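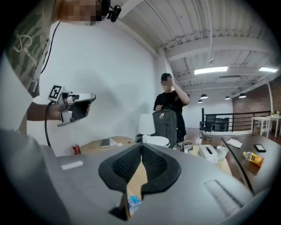
A gripper with a square black-and-white marker on top, held in one hand.

Garoton on rebuilding the netcode for Vidska

Interview by Abla Nassar

Vidska, the canal freight game from Garoton, will get online co-op in its March update. The single-player version simulates every boat, lock gate and tow rope on one machine. Moving that to a shared session meant replacing most of the code underneath, and Ineke Jacobs, the studio's lead network programmer, has been on the job since the base game shipped.

The first prototype used lockstep, where each machine runs the same simulation and only player input is sent. Jacobs dropped it after a month of testing.

"Lockstep is cheap on bandwidth and very strict about everything else," she says. "Our rope solver gave slightly different results on different processors. A rope would be a hair longer on one side, then the barge would touch the wall on one machine and miss it on the other. After a few minutes you had two different canals."

Making the solver deterministic was considered. It would have required fixed-point math throughout Flasent, the studio's in-house engine, and Jacobs estimated that the work would delay the update by a year. The team went to a server-authoritative model, with one machine holding the correct state and the others predicting ahead of it.

The server steps physics at 30 ticks per second and sends snapshots at 20. Clients fill the gaps by interpolation, except for the boat the player is steering, which is predicted locally and corrected when a snapshot disagrees.

"Boats are forgiving," Jacobs says. "They're heavy and they turn slowly, so a correction can be spread over several frames. I wouldn't want to do the same thing with a motorcycle."

Ropes are less forgiving. A tow rope joins two boats that may belong to two players, and each client is predicting only one end. Early builds showed the rope snapping tight and going slack several times a second. The fix was to hand both boats to the server for as long as the rope is attached, and accept some added delay on the tiller.

"You do feel it," she says. "We tried hiding it with animation. The rudder moves right away and the hull follows. Most testers stopped mentioning it after that, though one group still asks for the old behavior."
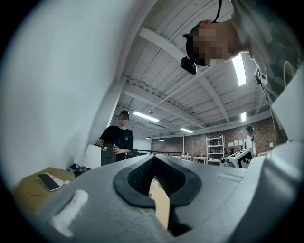
Sessions and player limits

A session holds 8 players. The limit comes from Hawthorne, the busiest map in the game, where a staircase of locks can have 36 simulated vessels waiting at once. Water level is computed per chamber, and every vessel in a chamber pushes on the others.

"We can run more players on the quiet maps," says Jacobs. "Then we'd have to explain why your friend gets kicked when you sail into Hawthorne. One number is easier."

Saves and mods

Co-op saves are stored by the host and can be opened later in single-player. The reverse does not work yet. Old saves lack the ownership data that the server needs, and the converter still misplaces moored boats.

Mods that change hulls or cargo will load if all players have the same version. Script mods are turned off online for now.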